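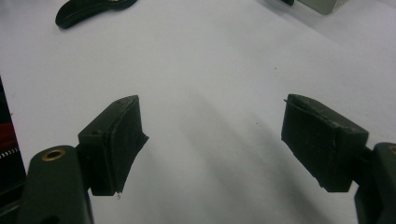
화이트 색상의 표면

Stoton Kisa 벽면형 작업 테이블

제품 개요
Kisa는 벽에 붙여 쓰는 긴 작업 테이블입니다. 재봉, 포장, 제본, 모형 제작처럼 재료를 옆으로 길게 펼쳐 놓고 하는 작업에 맞춰 폭을 넓게 잡고 깊이는 얕게 잡았습니다. 방 한쪽 벽에 붙여도 통로가 남고, 의자를 안쪽으로 밀어 넣으면 앞으로 튀어나오는 부분이 거의 없습니다. 나란히 앉을 경우 최대 3명까지 사용할 수 있습니다.
서랍과 선반은 기본 구성에 들어 있지 않습니다. 필요한 분은 아래 별매품 항목에서 선택해 주십시오.

기본 사양
제품명: Kisa 벽면형 작업 테이블
제조: Stoton
폭: 168cm
깊이: 53cm
상판 색상: 화이트, 라이트 그레이
다리 색상: 화이트, 블랙
상판 마감: 무광
높이 조절: 다리 끝 조절발로 미세 조절
조립: 고객 직접 조립
보증 기간: 구입일로부터 3년

상판
상판은 이음매가 없는 한 장짜리입니다. 앞쪽 모서리는 팔을 걸쳤을 때 배기지 않도록 둥글게 깎았고, 벽에 닿는 뒤쪽 모서리는 틈이 적게 생기도록 직각으로 두었습니다. 주문할 때 좌우를 구분할 필요는 없습니다.
무광 마감이라 조명 아래에서 반사가 적습니다. 대신 손기름이 묻으면 유광보다 자국이 눈에 띌 수 있으므로 마른 천으로 자주 닦아 주십시오. 화이트는 완전한 백색보다 약간 부드러운 색이며, 모니터 설정에 따라 실제와 다르게 보일 수 있습니다. 색상 확인이 필요하면 주문 전에 색상 견본을 신청하십시오. 견본은 우편으로 보내 드립니다.

다리와 프레임
다리는 분말 도장한 강철 각관입니다. 뒤쪽에는 가로대를 넣어 좌우 흔들림을 줄였습니다. 재봉틀처럼 진동이 있는 기기를 올릴 때는 가로대 볼트를 조립 후 한 번 더 조여 주십시오. 사용을 시작하고 한 달쯤 지난 뒤에 다시 확인하는 것을 권장합니다.
앞쪽에는 가로대가 없어 의자와 무릎이 걸리지 않습니다. 조절발은 바닥이 조금 기운 곳에서 수평을 맞추는 용도이며, 테이블 높이를 바꾸는 용도로는 쓸 수 없습니다.

별매품
Gremine 서랍: 상판 아래 왼쪽이나 오른쪽에 답니다. 칸막이는 빼고 쓸 수 있습니다. 나사 구멍이 미리 뚫려 있어 드릴은 필요하지 않습니다.
Gremine 배선 받침: 뒤쪽 가로대에 거는 철제 받침입니다. 멀티탭과 어댑터를 올려 둘 수 있습니다.
Figueroa 뒷판: 작업물이 벽과 상판 사이로 떨어지는 것을 막는 낮은 판입니다. 뒷판을 달면 그 두께만큼 테이블이 벽에서 앞으로 나옵니다.
Figueroa 작업 매트: 칼을 쓰는 작업용 매트입니다. 상판 전체를 덮는 크기는 없습니다.
서랍과 배선 받침은 함께 달 수 있습니다. 서랍을 양쪽에 모두 달면 가운데 자리만 남으므로 여러 명이 쓸 경우에는 한쪽만 다는 구성을 권합니다.

조립 안내
포장에는 상판, 다리, 뒤쪽 가로대, 볼트 묶음, 육각 렌치, 설명서가 들어 있습니다. 상판이 길어 두 사람이 조립해야 합니다. 바닥에 담요나 포장 상자를 펴고 상판을 뒤집어 놓은 다음 다리를 끼우고, 볼트는 모두 가볍게 걸어 둔 상태에서 가로대까지 맞춘 뒤 마지막에 조입니다. 테이블을 세울 때는 다리를 잡지 말고 상판 양 끝을 잡고 드십시오.
엘리베이터가 작거나 계단 폭이 좁은 건물은 상판 반입이 어려울 수 있습니다. 주문 전에 상판 길이를 기준으로 현관, 복도, 방문의 꺾이는 부분을 재어 보십시오.

관리 방법
평소에는 부드러운 마른 천으로 닦습니다. 얼룩은 물에 적셔 꼭 짠 천에 중성세제를 조금 묻혀 닦고, 세제가 남지 않게 한 번 더 닦아 냅니다. 아세톤, 시너, 연마제가 든 세제, 매직 스펀지는 사용하지 마십시오. 무광면이 부분적으로 번들거릴 수 있고 이 상태는 복원되지 않습니다.
다리미와 글루건은 받침 위에 놓고 사용하십시오. 순간접착제가 묻으면 굳기 전에 닦고, 굳은 뒤에는 칼로 긁지 말고 고객센터로 문의해 주십시오.

배송 및 교환
상판과 다리는 별도 상자로 포장되며 같은 날 도착하지 않을 수 있습니다. 두 상자를 모두 받은 뒤 조립을 시작하십시오. 도서 산간 지역은 추가 운임이 있으며 금액은 주문 단계에서 표시됩니다.
조립을 시작한 제품은 단순 변심에 따른 반품이 되지 않습니다. 운송 중 생긴 파손은 상자와 파손 부위를 함께 촬영해 접수하시면 해당 부품만 교환해 드립니다. 보증은 프레임 변형과 용접 불량, 상판 휨에 적용되며 사용 중 생긴 긁힘과 눌림은 제외됩니다.

변경 사항
라이트 그레이 상판은 9월 생산분부터 추가되었습니다. 이전에 구입한 Kisa에도 별매품은 그대로 장착할 수 있습니다.
페이지 최종 수정: 2018-01-02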